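18 Jul 2026

The engineer who runs the laundry project at Prinurgate does her own ironing, and she doesn't expect to hand it over soon. "I get asked at every family meal when the robot is coming," she said. "I tell them to carry on buying hangers."

Her group works from a unit in Sedcombe. Its machine, the Rao, has two arms and one job, folding clean clothes. On bath towels it now finishes 92 per cent without help. She is pleased with that but doesn't make much of it. A towel is a rectangle, she pointed out, and it is the same on both sides.

Clothes are harder. Sleeves get caught under the body, and a zip makes one strip of the cloth stiff while everything next to it stays floppy. Children's things are small, so there is less to get hold of. "A shirt takes the Rao five minutes on a good run. My son can do it in less, badly, but it goes in the drawer."

Much of the work is still done by people. They handle the clothes with grippers held in the hand, and the recordings are used to train the arms. The group has over 900 of these so far, and she would like a lot more.

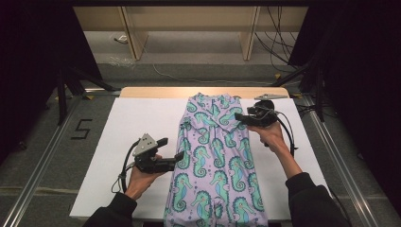
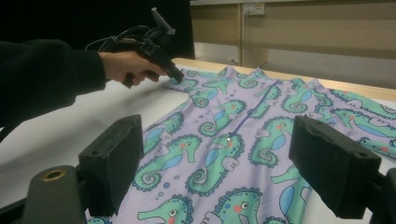 I asked what people find hardest when they first try it. "Not using their fingers. You feel for a hem without thinking about it, and with a gripper you have to look for it. People are slow for the first hour, then they get the knack."

She thinks patterned fabric is less of a problem than visitors suppose. Plain black is worse, as the folds hardly show up. Anything silky slides off the pile, and fitted sheets have been put off until November.

Pavitz, a hotel laundry, has asked for a trial on towels and pillowcases only. She was glad they kept it to that. A laundry already has flat tables, decent light and piles of the same item, she said, and a bedroom has a cat on the bed.

Would she put a Rao in her own house? "For towels, if it cost less and took up less room. It wants a table to itself and I haven't got one."

And the rest of the chores? She was brief about those. Loading a dishwasher she thinks is closer than folding, as plates don't change shape. Changing a duvet cover she wouldn't put a date on. "I can barely do that one myself."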